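Section 5. Recording Demonstrations with the Hand-Held Gripper

This section covers one job: collecting usable takes of a person doing a task with the Latus hand-held gripper, so that the policy has something to learn from. It assumes you have finished the calibration in Section 4. If you skipped it, go back. Takes recorded on an uncalibrated tool look fine in the viewer and are useless.

The Latus brochure says anyone can collect good data within minutes. Our experience at the Drovudcombe site does not support that. A new operator can collect data within minutes. Whether it is good is a separate question, and most of this section is about telling the difference.

5.1 Before you start

1. Clear the work surface of anything that is not part of the task. Built-in features of the desk, such as cable holes, can stay uncovered. Do not tape over them for some takes and leave them open for others.

2. Wipe the camera lens with a dry lens cloth.

3. Open and close the fingers fully, five times. The motion should be smooth all the way through. If it catches, stop and see 5.5.

4. Look at both finger pads. Some fraying at the edges is normal wear and does not need to be fixed in the middle of a batch. A pad that shifts under your thumb does.

5. Start the Ranjbar recorder and wait for the status light to turn solid green. A blinking light means the clock has not synced. The recorder will let you press Record anyway. Don't.

6. Enter the task name exactly as it appears on the task sheet. "Box latch" and "box-latch" become two different tasks, and merging them later is done by hand.

Note: The software offers an automatic lighting check. It passes nearly everything, including a room with the blinds half down. Use your own eyes and write the lighting down in the batch notes.

5.2 Placing the object

Put the object where an ordinary person would leave it, then change the position and angle a little between takes. Operators tend to line things up with the edge of the desk without thinking about it. A policy trained on neatly squared boxes will do well with neatly squared boxes.

Keep the object in view as you bring the gripper in. With a lidded box, approach so that the latch stays visible between or beyond the fingers for as long as you can manage.

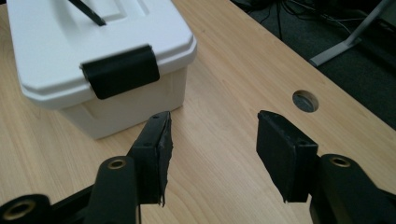 Figure 5-1. Open gripper and latched storage box, seen from the tool's camera.

Check the live view against Figure 5-1 before your first take. You want both fingertips in the picture and the latch clear of them. The linkage arms will show along the bottom. They are part of the normal view and should not be cropped out, whatever the old quick-start card tells you.

Floor cables and furniture legs may show past the far side of the desk. Leave them alone during a batch. Moving them halfway through gives the model a background change that lines up with your break, and it is quite capable of learning that in place of the task.

5.3 Recording a take

1. Hold the gripper still with the fingers open and press Record. Wait for the short beep.

2. Hold still for 2 more seconds. This gives the tracker a clean starting point.

3. Approach at a steady pace. Slow is fine. Stopping in midair to think is not, and those takes should be thrown out.

4. Do the task once, as written on the task sheet. If the sheet says to open the latch, open the latch and stop there. Do not lift the lid to be helpful.

5. Back the gripper away until the fingers are clear of the object.

6. Hold still again and press Stop.

7. Mark the take Keep, Retry or Discard before starting the next one. Do not leave marking for the end of the batch.

CAUTION: Keep your free hand away from the linkage while the fingers are closing. The joints will pinch.

CAUTION: Do not steady the object with your free hand unless the task sheet calls for it. The robot that runs the finished policy may not have a second hand.

A failed grasp followed by a clean recovery can be worth keeping. Mark it Keep and add the tag "recovery". A failed grasp followed by three more failed grasps should be discarded, however pleased you were with the last attempt.

5.4 How many takes

The default batch is 35 takes per object placement plan. After that, hand the gripper to someone else or take a break. Grip habits set in, and the later takes start to look like copies of one another.

Be careful with totals. The dashboard at Zilldale once showed 1,979 takes for a single task, and everyone was happy with the number until Fereshteh Najafi went through the files and found long runs with the tracker frozen. The dashboard counts files. It has no opinion on what is in them. We have asked for this to be changed and have been told it is on the list.

For that reason, review is required:

1. Open the batch in the viewer.

2. Play the first take, the last take, and any five in between at normal speed.

3. Watch the gripper path as well as the video. The video can look perfect while the path sits in one place.

4. If any take you play has a frozen or jumping path, play the whole batch.

Note: The "quality score" next to each take is based mostly on sharpness and file length. Do not sort by it and do not delete takes because of it.

5.5 Common problems

The fingers catch or feel gritty.
Check the joints for dust or loose pad fibers. Clear them with a dry brush. Do not oil the bushings. If the catch is still there, put the tool aside and log it.

The path drifts while the tool is at rest.
Restart the recorder and repeat the calibration. If it drifts again, the camera mount is the likely cause. Tighten it and calibrate once more. Discard everything recorded after the last good review.

The view is blurred.
Slight blur on the parts of the linkage closest to the lens is expected. Blur on the object is a fault. Clean the lens first.

The upload says "Complete" but the batch is missing.
"Complete" means that sending has finished. It does not mean the files were received. Keep the local copy until the batch opens from the server on a different computer.

Training results are worse after adding a new batch.
Compare the batch notes before blaming the settings. Look for changes in lighting, desk, operator or pads. Remove the new batch, train again, and see Section 7 if the results do not come back.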